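Grorance Institute of Food Service
Unit 3: Packing a Mixed Food Container
Course handout, Section 2. Instructor: Miroslava Skála

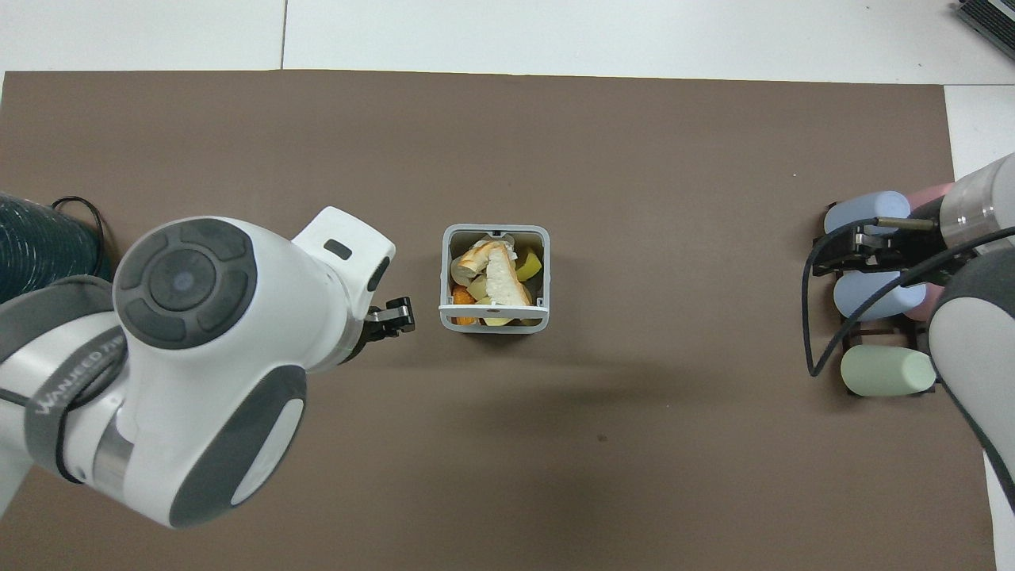 When should bread go into a container that also holds fruit?
Bread goes in last, on top of the firmer items, and only after any cut fruit has been drained and patted dry.

Purpose of the section
Students will learn to fill a single open container with bread, fruit and a starchy item so that each can be lifted out without disturbing the others. The section takes 45 minutes and is assessed at the Plelta counter in March.

Terms used
Base layer: firm pieces that bear weight, such as potato or whole small fruit.
Cap: the largest flat item, usually a halved bagel or a thick slice of bread. A cap may be laid flat or on the diagonal. The diagonal position leaves the corners open and is preferred when the container has a handle across the front.
Fill line: the level of the rim. Food other than the cap should remain below it.

Procedure
Wash hands and put on clean gloves. Set the container on a mat with the handle toward you.
Place the base layer against the sides first, then the center. Put strongly colored fruit where it can be found quickly.
Add the cap. Do not press it down.
Check that the handle moves or can be gripped freely, according to the model in use.

Allergens
Wheat is present whenever a bread cap is used. The container must be labeled accordingly, and wheat-free orders are packed at a separate station – see the Kwok reading, pages 2 and 3.

Common faults
Crumbs in the base layer, generally from bread cut over the open container. Moist fruit touching the crumb side of the bread. Small pieces lodged behind the handle, where they are easily missed at clearing and washing.

Before the next session
Read the Beltanar storage notes and bring a written packing order for one container of your own choice.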